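Flelen Running Club Opens Sign-Ups for Its Fast Family Relay

FLELEN, 3rd May: Sign-ups are now open for the Flelen Family Relay, and we couldn't be happier to have it back! Teams of four will run, jog or walk along the Drovari canal path this November, finishing on the grass at Dekker Park. Last year 1,354 people took part, and 440 of them had never entered a race before.

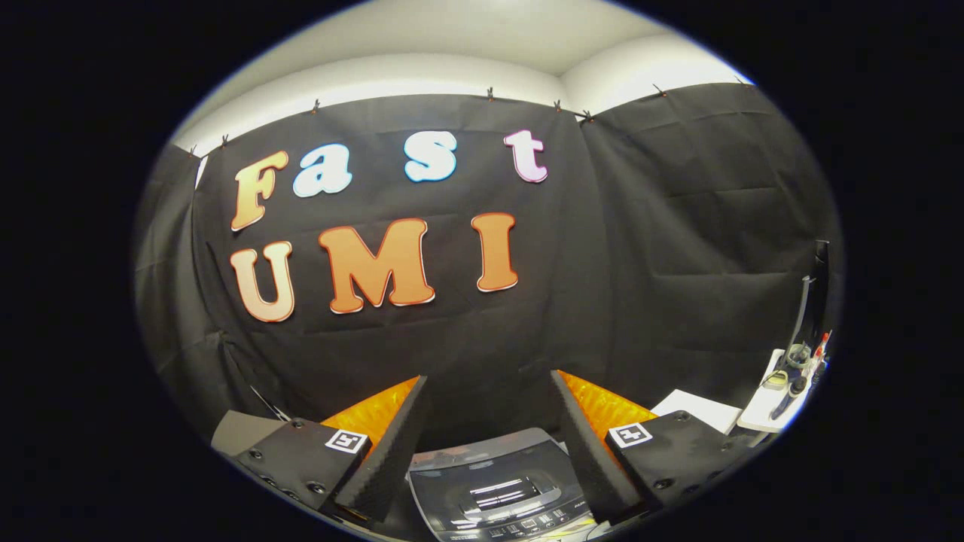
Relay teams can mix ages any way they like, so grandparents, cousins and neighbors are all welcome. Each leg is short enough for a first-timer, and the youngest runners can share theirs with an adult. We want the whole day to feel bright and friendly (yes, even at the start line), a bit like the word "Fast" in big rounded letters on black cloth, with its orange F. Strollers are fine on every leg except the footbridge section.

The entry fee is $11 per team, with hot soup for everyone at the finish. Money raised goes toward new lights on the Flitis side of the path, so evening runners can keep going all winter.

Sign up at the Dekker Park front desk. Team names can be changed until 10 days before the relay.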